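Reference > Household > Cookware > Saucepan

A saucepan is a deep, round cooking vessel with one long or short handle, used on a hob for boiling, simmering and warming liquids. It differs from a frying pan in the height of its sides, and from a stockpot in its smaller size and single handle.

Most saucepans sold for home use are made of stainless steel, aluminium or enamelled steel. Stainless steel resists rust and acid foods but conducts heat poorly, so many makers bond a layer of aluminium to the base. A common household size holds 2 litres.
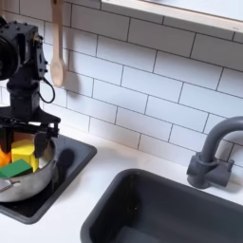
Editorial desk, Cokance - household entries editor
29/03/2018

A brushed finish, as on the silver saucepan with the green, yellow and orange toy blocks inside, hides fine scratches better than a polished one. The short metal handle may grow hot in use - a dry cloth is advised.

The base should match the heating area of the hob. On flat black hobs a warped base heats unevenly. The Ellano range, introduced in 2000, was sold in 6 sizes with a thickened base.

Related entries
Frying pan
Stockpot
Hob
Addo (cookware)
Cimau (enamelware)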